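Back home with sore feet and a tote bag full of stickers. I spent the day at the Cesow open house and I have THOUGHTS, so here comes a thread. Mute me now if you don't care about robots.

Quick background: Cesow has the old seed warehouse out on the Gavdale road. They work on software that teaches robot arms to pick things up around a house. Once a year they open the doors, put out bad coffee and let regular people poke around and ask questions.

I'm not an engineer. I do bookkeeping for a plumbing supply place. I just like this stuff, and it was 16 minutes from my house, so of course I went.

First thing, parking. They had 234 people signed up and a lot that fits maybe a third of that. I ended up on the grass next to a food truck, which worked out great for me later (get the green chile burrito if you ever see that truck).

Check-in was fast. You got a lanyard and a little card with your group on it. I was in group 3, so I had time to kill in the lobby, where they had a timeline on the wall of all their older grippers. The early ones look like salad tongs. I kind of love them.

Okay, so the tour. I figured we'd be standing behind a rope watching a big arm do its thing. We did get a little of that, but the best stop was the simulation room, and I almost skipped it for the burrito!!

They build whole rooms on the computer — counters, floors, furniture, all of it — and a simulated arm practices in there. It can drop things all day long and there's no mess to clean up. They had a kitchen running on the big wall screen when my group walked in.

Our guide let us yell out questions while it ran. Somebody's kid asked if the robot knows it's in a video game. Big laugh from the whole room, and then the guide gave a really thoughtful answer about what the software gets as input, which went over my head by the second sentence.

Grabbed these off the shared folder they gave us the link to:
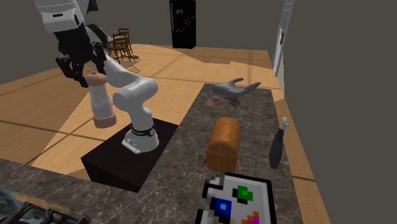
Same kitchen, same session:
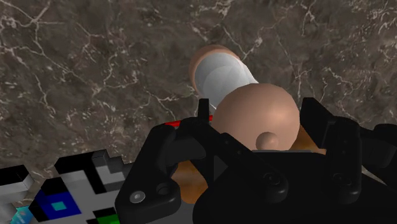
I asked why the stuff is so random. Like, who keeps a kitchen that way? The guide said random is what they want. If the arm only ever practices on a neat row of mugs, then it gets good at neat rows of mugs and falls apart at my house.

So every run they shuffle it. Different objects, different places, different light. The software gets told what to go after and it has to work out the rest. She said they throw in weird shapes on purpose, the kind of thing that doesn't have an obvious spot to grab.

I also learned the word "grasp" is a whole thing with these folks. They don't say the robot picked something up. They say it has a grasp, or lost the grasp, or it was a bad grasp. I've been saying it at home all evening. Lost my grasp on a fork at dinner. My family is thrilled.

Then they let us try it! Two stations with a hand controller each, and you drive the simulated arm yourself. I thought I'd be a natural because I grew up on claw machines. Nope. I shoved a fake loaf of bread clear across a counter and onto the floor. It went and went.

The trouble is depth. You're looking at a flat screen and you have no idea if your fingers are over the thing or a foot past it. They told me to keep flipping between the views, and once I did that I got way better. Got one clean lift out of maybe a dozen tries. I did a fist pump. I'm told it was loud.

The woman after me was a retired dental hygienist and she nailed it on her first go. Steady hands! She did it again just to rub it in. They should hire her.

After that we went through the shop floor, where Bonora had a table. They make the rubbery pads that go on real gripper fingers and you could squish a bunch of different ones. The softest one felt like a gummy bear. I wanted to keep it and they said no, which, fair.

Higuchi was there too with a cart that follows you around and carries your stuff. It followed me for a bit, then decided it liked a guy in a yellow jacket better. I wasn't hurt. (I was a little hurt.)

Only real complaint: it was LOUD in the shop and the guides didn't have microphones. If you were at the back of your group you got hand gestures and that was it. They gave us comment cards, so I wrote that down, and I also wrote "more chairs."

A few folks have already asked if it's okay for kids. I'd say yes for grade school and up. The controller stations were a huge hit with them, and the line moved fine before lunch. By 2 it was out the door, so go early.

It's free, but you do have to sign up, and they do it every November. I'm going again next year and I'm practicing first. If anybody knows a decent claw machine near Gavdale that isn't rigged, my replies are open.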